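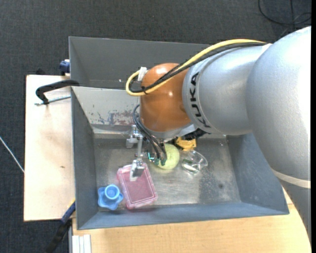
Plastics have taken up most of my time since I last wrote to you, so I'll begin with them. You'll remember that in the first months of the Trorbridge kitchen reuse project we threw every odd tub, lid, mould and beaker into one big crate, and then spent ages digging about for anything that matched. We've stopped doing that. Plastics now go into grey metal bins up on the pale wooden tables, and colour turns out to be a great help when you're hunting for something in a deep one – the pink see-through container is easy to spot against all that grey, and so is the bright blue piece next to it with the star or flower sort of base. Clear tubs are much harder to find and I've started giving them a bin of their own.

For anyone at the Lefèvre fund who is new to us: we take in kitchen things people have finished with, sort and wash them, and pack them up as starter boxes for households moving into an empty flat. Your grant pays for the room, the washing and half of my hours.

On to the numbers. We said we'd pack 300 starter boxes by the end of this period and we have packed 413. I'm very pleased with that (and a bit tired!). A good part of the extra came from one hotel clearance in November, when Raphaël Rey drove over with a van full of saucepans and serving spoons, so please don't expect the same jump next time. Without the hotel I think we'd have landed a little over target.

What goes in a box has changed slightly. We used to include a full set of storage tubs and families kept telling Ginette Collet, who does the deliveries, that they had nowhere to put them. So now it's two tubs with lids that fit, one mixing bowl, and the usual pans, plates and cutlery. The spare tubs go to the Cedov Road lunch club, who seem able to take any amount.

Lids are still a headache. I tried sorting them by shape, then by size, and then by whether they click or just sit there. Shape works best – rounded corners in one pile, square corners in another, circles in a third. Anything still without a partner after 4 weeks goes out. It felt wasteful at first but the shelves look so much better for it, and we can walk down the back aisle again.

The room itself is fine. The dark carpet was there when we moved in and I had my doubts about it, mostly to do with crumbs and drips, but it is kind to dropped plates. All washing is done next door on the tiles, so very little water gets as far as the tables. I'd still like to put matting down by the door before winter, and I've asked Theano Zacharopoulos for a price.

Money: we are slightly under on transport and slightly over on boxes and tape. The cardboard supplier put its prices up and I switched to Sirkusov, who are cheaper but only deliver in large lots, so there is now a wall of flat cardboard behind my desk. Lucienne Aubert has the full figures and will send them to you separately, with receipts. I'd like to move the transport underspend across to packing if you're happy with that. Could you let me know by email? I can't place the next order until it's agreed.

Things I haven't managed: the labels with washing instructions are still not printed, and the Saturday-style open morning we talked about hasn't got a date. We also turned away nine bags of glassware for want of anywhere safe to keep it. A lockable cupboard would sort that out, and I'll put one in the next application.

Next up is baking tins. We have a frightening number of them and very few people ask for them, so if you know a school or a club that bakes, do pass on my address.

Aurélien Bodin
Trorbridge kitchen reuse project
2026-05-09

We use cookies to remember your settings and see which pages are read. Accept | Manage choices

Related updates
What we can and can't take: pans, plates and plastics
The hotel clearance, van by van
Asking for a starter box
Mugs wanted, any colour

Contact us | © Trorbridge kitchen reuse project | Back to top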